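Mobile parts rack

By Triin Lill
December

A mobile parts rack is a light steel shelving unit on castors, used to hold and move vehicle parts between a store and the place where they are fitted. It is found in body shops, on assembly lines, in training workshops and at trade exhibitions. The usual form has two to four shelves carried on angled or upright posts, with small parts kept in plastic crates and larger or awkward ones laid directly on a shelf. In the trade it is also called a line rack, a kit trolley or simply a trolley.

Construction

Most light-duty racks are made from folded sheet steel with a powder-coated finish. The posts are punched with a row of slots so that shelves can be set at different heights without tools, or with a single spanner. Blue is the most common colour in Europe, followed by grey.

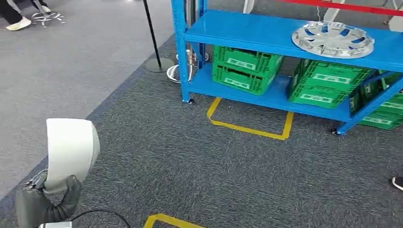 Castors are what separate the mobile rack from ordinary workshop shelving. They are normally fitted in sets of four, with brakes on two. Small castors, like the dark ones under the posts of the blue rack, keep the lower shelf near the floor but are slow to push over carpet or door sills. Larger wheels of 10 cm and upwards roll more easily and raise the whole load. The Plaler pattern, common in smaller garages, has shelves rated at 18 kg each, a low figure which reflects its use for trim and covers and not for brake discs or gearboxes.

Crates

Small parts such as clips, brackets and badges are kept in ventilated plastic crates on the lower shelf. Crates with slotted sides weigh less than solid ones and let the contents be checked from outside. They also drain, which matters where parts arrive washed. A label window or panel on the side carries the part number or the name of the job. Green, blue and red crates are all sold, and many workshops give each colour a meaning, though there is no agreed system. At the Tunden training workshop green is used for parts that have passed inspection, while at Baloch it marks anything waiting to be returned to the supplier.

Crates are stacked two high at most on a moving rack. Higher stacks tend to walk towards the edge when the castors cross a joint in the floor.

Wheel trims

Wheel trims, often called hub caps in everyday speech, are among the parts most often carried on the top shelf. A full trim covers the whole face of a steel wheel and is held on by plastic clips around its rim. The clips break easily if trims are stacked clip to face, and for this reason they are usually laid singly or hung on pegs. 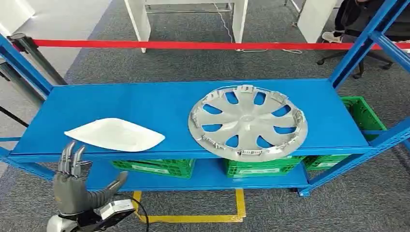
Silver wheel trim with ten openings, laid face up on the upper shelf above the green crates.

Trims are sold in sets of four, but repair shops mostly handle them one at a time as replacements for lost or kerbed ones. The Cuda stock list, a typical example, gives 583 separate trims, of which only a small share are called for in any one year.

Painted and moulded panels

Bumper skins, wing sections, mirror covers and other finished panels need more care than anything else on the rack. The surface marks easily, and a scuff that would not matter on a bracket may mean a panel has to be polished or painted again. White and other pale finishes hide light dust fairly well, but show dark rubber marks from gloves and shelf edging. 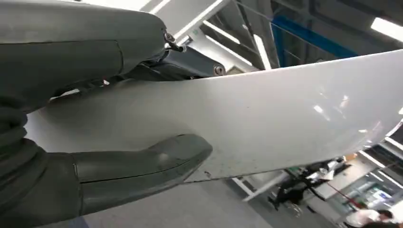

Panels are usually set down on the unfinished side, or on foam strips if both sides will be seen. Long ones are carried in two hands and should not overhang the shelf, where a passing sleeve can catch them. Some workshops keep a separate padded rack for painted work and allow no more than 6 panels on it — a rule that is often broken at the end of a shift.

Use at exhibitions

Racks of this kind also appear on trade stands, loaded with a few light parts to suggest a working line.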